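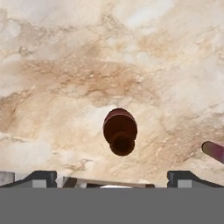
Image: Digby Kereama / Stendum Surfaces

Section 7: Sealing and curing a natural stone benchtop

7.1 Scope

This section covers the application of Rakena penetrating sealer to honed or polished marble, travertine and limestone benchtops after installation. It does not apply to engineered stone, porcelain or laminate. For granite, follow the procedure in Section 8, as the dwell time and number of coats differ.

Stone with a pale ground and brown or tan veining will often take up sealer unevenly. The veined areas may be more porous than the surrounding stone and can need an extra coat. Check these areas separately during the absorption test in 7.3.

7.2 Before you start

You will need:

Rakena penetrating sealer
Drollix pH-neutral stone cleaner
Lint-free white cotton cloths
A lambswool applicator or soft foam pad
Low-tack masking tape
Nitrile gloves and safety glasses
A kitchen timer

Joint adhesive and silicone must be fully cured. Allow 7 days after installation unless the adhesive manufacturer specifies longer. Room and stone temperature should both be within the range printed on the sealer label. In February, or at any time of year when the kitchen gets direct afternoon sun, begin work before 10 am and keep the blinds closed.

CAUTION: The sealer contains solvent. Turn off gas cooktops at the isolation valve, extinguish pilot lights and open at least two windows or doors. Do not smoke in the work area.

CAUTION: Do not use vinegar, lemon-based cleaners, descaler or bathroom cleaner on calcareous stone at any stage. Acid will etch the polish, and sealing over an etch mark does not repair it.

7.3 Absorption test

1. Choose a spot near the back of the benchtop, away from joins.
2. Place a teaspoon of clean water on the stone and start the timer.
3. After 3 minutes, blot the water with a dry cloth.
4. Look at the stone from a low angle. If the spot has darkened, the stone is absorbing water and should be sealed.
5. Repeat on a veined area. Record both results on the job sheet.

If neither spot has darkened, repeat the test and leave the water for 19 minutes. Stone that still shows no change does not need sealing. Applying sealer to stone of this kind leaves a smeared film that must be removed with solvent.

7.4 Cleaning

1. Clear the benchtop, including bottles, jars and small appliances. Oil and sauce bottles commonly leave a ring at the base, so inspect the places where they have been standing.
2. Vacuum the surface with a soft brush head.
3. Dilute the Drollix cleaner according to the label and wipe down the whole benchtop.
4. Rinse twice with clean water, changing the water between rinses.
5. Dry with a cotton cloth and leave overnight.

Note: Oil stains must be drawn out with a poultice before sealing. See Section 9. Sealer applied over an oil stain will lock it in.

7.5 Applying the sealer

1. Mask the splashback, sink rim, cooktop and any timber edging.
2. Shake the container for one minute. Do not dilute.
3. Pour a small amount onto the applicator. Do not pour directly onto polished stone.
4. Work in sections no larger than one square metre, using overlapping strokes.
5. Keep the surface wet for the dwell time shown on the label. Add sealer to any area that dries early.
6. Wipe off all excess with a clean cloth, then buff with a second cloth until the surface is free of drag.
7. Move to the next section, overlapping the previous edge by the width of a hand.
8. Apply the second coat after 43 minutes, in the opposite direction.

Note: Do not let excess sealer dry on the surface. If a haze forms, dampen a cloth with fresh sealer, rub the hazed area until it softens, and buff dry immediately.

Front edges and sink cut-outs are treated last. The cut face inside a sink opening is unpolished and will take more sealer than the top. Continue until it stops absorbing.

CAUTION: Cloths soaked in solvent can self-heat. Lay them flat outdoors to dry before putting them in the rubbish.

7.6 Curing

Keep the benchtop dry for 24 hours. Light use is acceptable after that, but wipe up wine, coffee, oil and citrus juice straight away during the first week. Do not cover the stone with plastic sheeting or cardboard while it cures.

Repeat the absorption test once curing is complete. If a veined area still darkens, apply one further coat to that area only and feather the edges.

7.7 Records

Enter the batch number, number of coats and both sets of test results on the job sheet. Leave one copy with the householder and send the other to the Sindthorpe office, attention Elsie McKinnon. Warranty claims for staining cannot be assessed without the batch number.

Next: Section 8, Granite benchtops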